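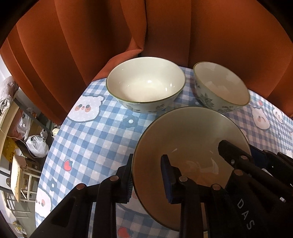 파란색과 흰색 체크무늬 식탁보 위의 도자기 그릇 세 점. 테두리에 올리브색 선이 있다.

클레토턴(Cletorton) 생활문화관은 집에서 쓰지 않는 식기를 모아 필요한 가정에 전하는 그릇 나눔 행사를 시작한다고 2026년 3월 22일 밝혔다. 행사는 생활문화관 1층에서 열리고, 주민이면 누구나 참가할 수 있다.

이번 행사는 지난 12월에 한 번 열린 작은 모임에서 나왔다. 그때는 37가구가 그릇을 가지고 와서 서로 바꾸었다. 모임이 끝난 후에 다시 열어 달라는 요청이 많았고, 생활문화관은 주방용품 가게 코엘료(Coelho)와 함께 규모를 조금 크게 하기로 결정하였다.

받는 물건은 밥그릇, 국그릇, 접시, 찻잔이다. 금이 간 것과 이가 빠진 것은 받지 않는다. 냄비와 플라스틱 용기도 이번에는 제외된다. 한 가구가 낼 수 있는 그릇은 15점까지이며, 짝이 맞지 않는 그릇도 괜찮다. 가져오기 전에 깨끗이 씻고 잘 말려야 한다.

들어온 그릇은 종류별로 나누어 둥근 식탁 위에 놓는다. 방문한 사람은 그릇을 직접 손에 들고 무게와 크기를 확인한 다음에 고를 수 있다. 생활문화관 측은 “사진으로 보는 것과 식탁에서 보는 것은 느낌이 많이 다르다. 그래서 보통 집의 식탁과 비슷하게 준비하였다”고 설명하였다.
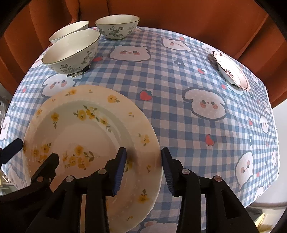
노란 작은 꽃과 초록 잎이 그려진 흰색 둥근 접시. 식탁보에는 동물 얼굴 그림이 인쇄되어 있다.

꽃무늬 접시는 12월 모임에서도 찾는 사람이 많았던 물건이다. 생활문화관은 같은 무늬의 그릇이 여러 점 들어오면 가능한 한 한 가정에 같이 전달할 계획이라고 하였다. 큰 접시는 따로 가져가기가 어려우므로 포장용 종이와 상자를 현장에서 빌려준다. 상자는 다음에 방문할 때 돌려주면 된다.

그릇은 무료이지만 포장 종이를 사용하는 사람은 1000원을 낸다. 이 돈은 식탁보 세탁과 상자 구입에 쓰인다. 하루에 약 60명이 들어올 수 있고, 신청은 생활문화관 안내 창구에서 받는다. 전화 신청은 받지 않는다.

행사가 끝난 뒤에 남은 그릇은 이웃 마을 브롤티츠(Broltitz)의 공동 부엌으로 보낸다. 공동 부엌에서는 특히 국그릇과 넓은 접시가 부족하다고 한다. 자세한 시간표는 생활문화관 게시판에서 볼 수 있다.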